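About Sunutus

Sunutus is a toy and puzzle lending library for families, preschools and home daycares. We keep 792 items on the shelves, most of them wooden and most of them meant for children between two and six. Members borrow by the month and bring things back when they are done.

How we started

The library opened in February in the back half of a former shoe store. The first collection was 454 puzzles and games bought from Delić, a preschool supply store that was closing. A lot of it needed sanding or new boxes. We still use the Delić shelving, and a few of the older boxes still carry their labels.

What we lend

Number and letter puzzles, shape sorters, building blocks, lacing sets, simple board games and floor puzzles. We do not lend anything that needs batteries. Soft toys are not part of the collection either, as they take too long to clean between loans.

Each item has a card listing every piece. We check the pieces against the card when an item goes out and again when it comes back. If something is missing, tell us. Lost pieces are kept on file for 2 months before we look for a replacement, and many come back in that time. The first lost piece is free.

Daycares and preschools can borrow by the crate. Takero, who built our crates, made them to fit a standard classroom shelf.

Counting and matching

Number puzzles are borrowed more than anything else we have. The tray type pairs each numeral from 1 to 10 with a tile of small pictures to count, so a child can put the 2 next to two ice pops or the 6 next to six little mushrooms. It works well for one child alone or two taking turns.
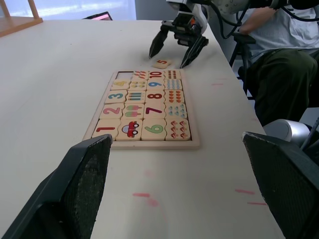
Abdul-Rahman Appiah

The 5 goes in the top left corner, beside the carrots. When you pack a tray like this one, fill every slot before you close the box. It is the quickest check there is.

Visiting

We are next door to the Rurier bakery, with parking behind the building. New members need a photo ID and proof of address. Our goal is a collection of 1000 items, and we accept donations of complete wooden puzzles in good shape. Please leave them at the front desk, not outside the door.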